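Speaker notes
Drinking water in shared buildings: what the Balura tenancy review found
Presenter: Afroza Weerasinghe, Building Services and Tenant Health
Session 7, 10/04/2019

Opening (slide 1)

Good morning. Acknowledge the traditional owners of the land on which the meeting is held. Thank the organisers and the Howlader Centre for the use of the theatre. Mention that Birthe Kárason prepared the sampling tables and will join for questions at the end.

The purpose of this talk is to report on the review of drinking water points in the Balura tenancies and to set out the maintenance arrangements that will apply from the next lease period. The review dealt with taps, chilled water units and kitchenette sinks. Cooling towers and fire services are covered by separate programs and will not be discussed.

Background (slides 2 and 3)

The Balura buildings were fitted out in stages. Pipework in the older wing was altered each time a tenancy changed hands, and the drawings were not always brought up to date. As a result, the department held an incomplete record of where water was drawn for drinking and who was responsible for each outlet.

The review recorded 294 outlets across the site. Of these, 18 had no entry in the asset register. Most of the unregistered outlets were in small meeting rooms and in former tea rooms that had been turned over to storage.

Pause here. Delegates from other agencies usually wish to ask how the outlets were located. The answer is that two officers walked each floor with the tenant's representative, and the plans were corrected by hand on the day.

Stagnation and flushing (slides 4 to 6)

The principal concern is water that stands in pipework for long periods. When an outlet is seldom used, disinfectant residual declines and metals from fittings may enter the water. The first draw after a weekend or a holiday closure is the one of most interest. Stress that this is a matter of ordinary building management and that no tenant was advised to stop drinking the water during the review.

The flushing procedure is on slide 5. Read it out in full:

Run the cold tap at a steady flow until the water is noticeably cooler. Remove and rinse the aerator if the flow is uneven. Record the outlet number and initials on the sheet inside the cupboard door. Report any discolouration to the building desk before the outlet is used again.

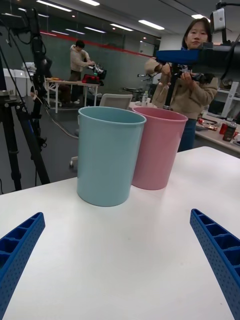
Tenants have asked whether flushing is wasteful. The volume is modest at a single tap, but it adds up over a large site. Where an outlet is rarely used, the preferred course is to remove it and cut the branch back to the main line. A capped length of pipe left behind a wall continues to hold standing water and should not be regarded as a removal.

Chilled water units (slides 7 and 8)

Two models are installed at Balura, the Jevolix under-bench unit and the freestanding Grinadero. Both have replaceable cartridges. Under the previous arrangement, each tenant ordered its own cartridges, and the dates of replacement were kept in several different formats or were not kept.

From the next lease period, cartridges will be replaced by the building contractor every 12 months, or earlier where the unit shows reduced flow. The date will be written on the cartridge and entered in the register. Tenants should not buy cartridges separately.

Drip trays remain the responsibility of the tenant's cleaners. This point was raised repeatedly in the feedback sessions. Please refer to the cleaning schedule in the handout, second page.

Responsibilities (slide 9)

The building owner maintains pipework up to and including the isolation valve. The tenant maintains fittings installed under its own fitout approval. If the origin of a fitting cannot be established, the owner will inspect it and the cost will be settled afterwards.

New fitouts must show all drinking water points on the drawings submitted for approval. Applications without this information will be returned to the applicant.

Questions (slide 10)

Invite Birthe Kárason to the lectern. Questions concerning individual leases should be referred to the property office. Copies of the outlet register are available on request, by floor.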